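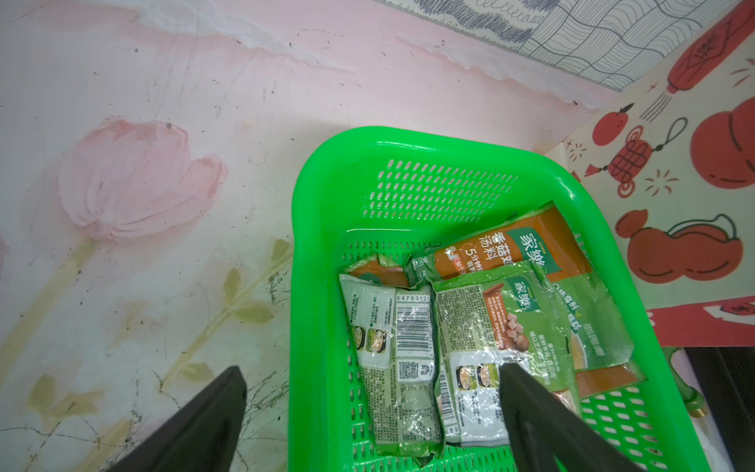

Kálmán Rácz 씀 (2025년 8월):
> 손목 카메라만으로도 투명하고 구겨진 포장을 다룰 수 있다는 점은 이번 결과로 정리됐다고 봅니다.
> 시연 155개로 학습한 Dornlow 정책이 시행 20회에서 20회 모두 봉지를 집어 바구니 밖으로 옮겼습니다.
> 깊이 센서도 없고 물체 모델도 없습니다. 배경 무늬가 복잡한데도 흔들리지 않았고요.
> Wornmont 쪽 기준선은 같은 조건에서 훨씬 못 미쳤습니다. 다음 판 초고에는 "배경에 강인하다"고 써도 되지 않을까요?

Kálmán 님, 그리고 목록의 다른 분들께.

정리됐다는 말에는 아직 동의하기 어렵습니다. 20회 전부 성공이라는 숫자가 틀렸다는 뜻은 아닙니다. 로그도 봤고, 채점도 규칙대로 하셨더군요. 제가 걸리는 건 그 숫자에서 "강인하다"까지 가는 길이 너무 짧다는 점입니다.

우선 배경 이야기부터 하겠습니다. 벽과 바닥에 무늬가 많은 건 맞습니다. 그런데 학습 때 쓴 배경과 평가 때 쓴 배경이 같은 것 아닙니까? 초고의 실험 절에는 배경을 바꿨다는 문장이 없고, 부록에는 "무늬 패널 사용"이라고만 되어 있습니다. 복잡한 배경이 고정돼 있으면 방해가 되기는커녕 위치를 알려주는 지도 노릇을 할 수 있습니다. 분홍 튤립이 화면 어디에 걸리는지만 보고도 손목이 대강 어디쯤 있는지 알 수 있으니까요. 민무늬 바닥이었다면 정책이 오히려 더 헤맸을지도 모릅니다. 해 보지 않았으니 저도 모릅니다만, 초고도 모르기는 마찬가지입니다.

바구니도 그렇습니다. 저는 이쪽이 더 신경 쓰입니다. 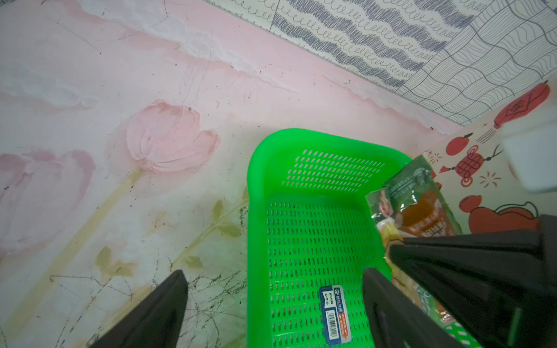 손목 시점. 바구니 바닥에 바코드 라벨이 붙어 있고, 봉지는 오른쪽 테두리에 기대어 있다.

라벨이 붙은 바구니를 시연 내내 썼다면 바닥 깊이를 가늠하는 단서가 공짜로 하나 생깁니다. 깊이 센서 없이 바닥 근처까지 잘 내려간다는 주장을 하려면 라벨을 떼거나 가리고 한 번은 돌려 봐야 합니다. 그리고 라벨이 봉지에 덮인 시행과 드러난 시행을 나눠서 적어 주세요. 표에는 둘이 섞여 있어서 읽는 사람이 구분할 방법이 없습니다.

11월 모임 때 Imre Orbán 님이 비슷한 걸 지적한 적이 있습니다. 그때는 Fundisance 데이터였고 상자 모서리의 테이프가 문제였습니다. 테이프를 떼니까 하강 높이가 눈에 띄게 들쭉날쭉해졌는데, 성공률만 봐서는 티가 안 났습니다. 그리퍼가 벌어진 폭이 넉넉해서 높이가 좀 틀려도 집히긴 집혔거든요. 그래서 이번에도 성공률 한 줄 말고 닫기 직전의 손끝 높이를 시행별로 보고 싶습니다. 관절값에서 바로 나오는 것이니 새로 실험하실 필요도 없습니다.
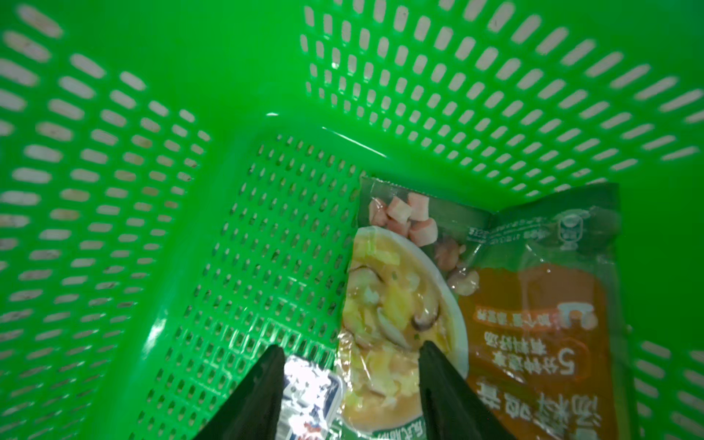 포장 재질에 대해서도 하나 묻겠습니다. 초고는 "투명하고 반사가 심한 물체"를 다뤘다고 쓰는데, 봉지 대부분은 인쇄가 꽉 찬 불투명 면입니다. 주황색 면에 흰 글씨, 국그릇 사진, 초록 테두리. 특징점이 모자랄 물체가 아닙니다. 어려운 건 은박으로 된 작은 봉지나 반투명한 가장자리 쪽일 텐데, 정책이 실제로 어디를 집었는지가 결과에 없습니다. 인쇄면만 골라 집고 있었다면 그것도 나름대로 쓸모 있는 결과입니다. 다만 제목은 바뀌어야 합니다.

겹친 경우도 마찬가지입니다. 봉지가 다른 봉지에 일부 깔려 있을 때 위엣것을 집으면 성공, 둘이 같이 딸려 와도 성공으로 채점하신 걸로 압니다. 규칙이 그렇다면 어쩔 수 없지만, 둘이 딸려 온 시행은 따로 표시해 주십시오. Bortolotti 쪽에서 이 결과를 가져다 쓰겠다고 하면 제일 먼저 물어볼 항목일 겁니다. 한 개씩 꺼내는 것과 한 움큼 꺼내는 것은 그쪽에서는 전혀 다른 작업입니다.

기준선 비교는 더 찜찜합니다. Wornmont 정책은 고정 카메라 영상까지 입력으로 받게 만들어진 것인데, 손목 영상만 주고 돌리셨더군요. "같은 조건"이라는 말이 형식상으로는 맞습니다. 하지만 한쪽 눈을 가리고 시킨 다음 못 본다고 적은 셈이라, 심사자가 그냥 넘어가지 않을 겁니다. 조건을 2개로 나눠서, 손목만 쓴 경우와 고정 카메라를 더한 경우를 양쪽 정책에 모두 돌리는 게 맞다고 봅니다.
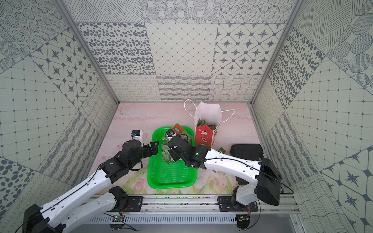 고정 시점을 더하자고 하는 데는 다른 이유도 있습니다. 두 팔을 다 쓰는 작업대인데, 초고에는 오른팔이 바구니 안에 들어가 있을 때 왼팔이 무엇을 하는지가 한 줄도 없습니다. 왼팔이 테두리 근처에서 대기만 하는지, 바구니가 밀릴 때 막아 주는지에 따라 해석이 달라집니다. 빈 플라스틱 바구니는 가볍고 잘 미끄러집니다. 바구니가 조금씩 움직여도 성공했다면 제가 앞에서 한 배경 걱정은 상당 부분 줄어듭니다. 반대로 늘 같은 자리였다면 걱정은 그대로입니다. 봉지를 옮겨 넣는 종이 가방도 위치를 바꿨는지 적혀 있지 않습니다. 손잡이 끈이 입구 쪽으로 넘어와 걸리는 경우는 어떻게 처리하셨는지도 궁금합니다.

제가 부탁드리는 건 이 정도입니다.

- 바닥 무늬를 바꾸거나 덮은 상태에서 재평가 (재학습 없이)
- 바구니 바닥 라벨을 가린 상태에서 재평가
- 시행별 손끝 높이, 집은 부위, 딸려 나온 봉지 여부
- Wornmont 기준선에 고정 카메라 입력 복원

다 하기 어려우면 처음 것만이라도 먼저 해 주세요. 그게 무너지면 나머지는 볼 필요가 없고, 버티면 저도 문장을 고쳐 쓰는 데 반대하지 않겠습니다. 그전까지는 "배경에 강인하다"를 "고정된 무늬 배경에서 동작했다"로 두자는 쪽입니다.

그리고 초고 공유 폴더에 시연 파일 목록이 두 벌 있는데 서로 정렬이 다릅니다. 어느 쪽이 155개짜리 최종본인지 Imre 님이든 Kálmán 님이든 답장에 적어 주시면 고맙겠습니다.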